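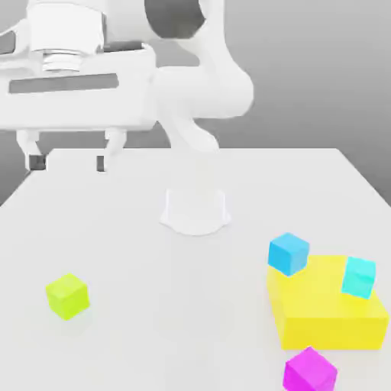 What do you do with a sourdough starter when you're away for a month?

Dry it! Spread a thin layer of active starter on baking parchment, leave it out until it snaps like a cracker, crumble it into a jar and put the lid on. When you get home, stir a spoonful into lukewarm water with a bit of flour, feed it daily, and give it 4 days or so before you ask it to raise a loaf.

That question came up at the April bread swap in Clurndale, and it set off the best conversation we've had all year. Malou Ingvarsson has been drying hers for ages and brought a little paper envelope for anyone who wanted one (I took two, sorry). Her starter is called Raju and it's a rye one, very sour, the kind that smells like green apples when it's happy. I fed mine up over a long weekend and baked with it on the fifth morning, and the crumb was lovely. Dense, but lovely.

Hjalti Vigfúsdóttir does it differently. She works so much flour into her starter that it turns to dry crumbs between her fingers, then keeps the crumbs in the fridge. She says it wakes up faster than the flakes do. I haven't tried it yet, but I'm going to run both side by side this month and will bring the results along, good or bad.

A few notes from the table, for those who couldn't make it:

Use your starter for drying when it's at its peak, all domed and bubbly. Tired starter dries just fine but takes ages to come back.

Keep the oven off. Oddur Kárason tried to hurry things along with a low oven and ended up with what he called a very plain biscuit. A shelf over the radiator is plenty.

Put the name and the flour on the jar. Dried rye and dried whole wheat look awfully alike by August.

If the first couple of feedings look flat, keep going. Mine sat there like wallpaper paste for two whole days and then doubled overnight!

We also tasted six loaves, and the one everybody went back to was Vimala Acharya's potato bread with caraway. She uses 100 grams of mashed potato and holds back some of the water until she's felt the dough, which makes sense once you've had your hands in it. It toasts beautifully. She's promised to write the recipe out, and it'll go in the next newsletter if my pestering works.

Next swap is at Dalldale hall, 10 in the morning, same as always. Bring a loaf, half a loaf, or just a clean jar to take some starter home in. There's butter, and Malou is bringing her plum jam.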